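Used Cars 2: Reading a Test Drive
Handout for the evening group, Leena Vainio

Last time we got as far as the paperwork, so let's get you into the driver's seat.

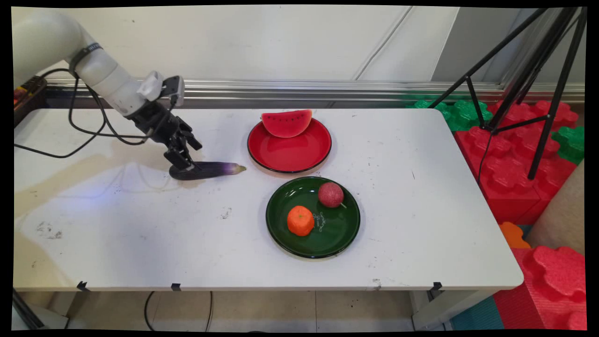

I always start with the radio off. I know, it's boring, but you can't hear a wheel bearing over the news! Find a stretch where you can hold a steady speed, then listen for a hum that changes pitch as you curve left or right. Write down which way you were turning when it got louder (you'll forget, I always do).

Next, the brakes. Check your mirror, make sure the road behind you is clear, and slow down firmly from a moderate speed. If the pedal pulses, suspect the front discs first. If the car pulls to one side, it could be a sticking caliper — or just uneven tire pressure, so check that before you start haggling.

Florian Zürcher asked about automatics. Give them at least 14 minutes to warm up, then try a few gentle starts and one brisk one. A long pause before Drive engages is worth 2 question marks on your sheet.

For next week: read chapter 7 and bring your filled-in sheet.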